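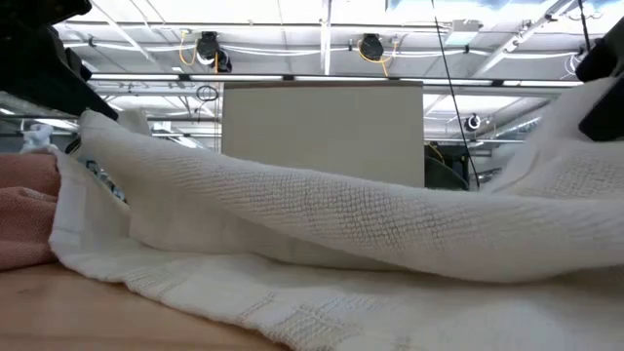 Why do waffle towels come out of the wash smaller than they went in?

The weave pulls in on itself. The little squares are made by threads that stand up off the cloth, and hot water and a hot dryer tighten them. A new cotton waffle towel can lose a couple of inches in length on the first wash. Most of that comes back if you stretch it while it is damp and keep the dryer on low.

Washing

Wash new waffle towels once before you use them, alone or with other whites. Use warm water, not hot. Skip the fabric softener. It coats the thread and the towel stops soaking up water. If yours already feel slick, run them through a warm wash with half the usual soap and a cup of white vinegar in the rinse.

Keep them away from zippers, hooks and Velcro. The raised threads snag easily. If you get a pulled loop, snip it level with small scissors. Do not pull on it.

Colored towels go in their own load for the first few washes, pinks and reds especially. A coral hand towel turned a whole set of my whites a faint peach, and it took two rounds of oxygen bleach to get it out.

Drying

Shake each towel hard before it goes in the dryer. Low heat for 40 minutes does a full load of bath size in my machine, and I take them out with the hems still a little damp. On a line, hang them by the short end and smooth the border band flat with your fingers. The band shrinks at a different rate from the rest and will ruffle if it dries bunched up.

Folding

Waffle cloth is springy and won't hold a crease like a flat towel. Use a table. A bed is too soft and the layers slide.

Lay the towel out flat and smooth it from the middle to the edges. Pick up both corners of one short end, lift, and carry the end over to meet the other. Keep the cloth raised until the corners line up, then lower it. If you drag it across, the bottom layer comes along and you start over.

Press the air out with your forearm. Fold in half again the same way, then in thirds the long way. The fold should end up facing the front of the shelf and the loose edges at the back.

Very large ones are easier with two people, one at each end.

Storing

Stack no more than six. The squares flatten under weight, and the towels at the bottom come out looking tired. My shelves are the Dirnus wire kind, 25 inches wide, and two stacks fit side by side with a gap for air. Put clean towels at the bottom of the pile so they all get used.

Old ones that have gone thin make good drying mats for dishes. Cut them in half and hem the raw edge right away, as waffle cloth frays fast.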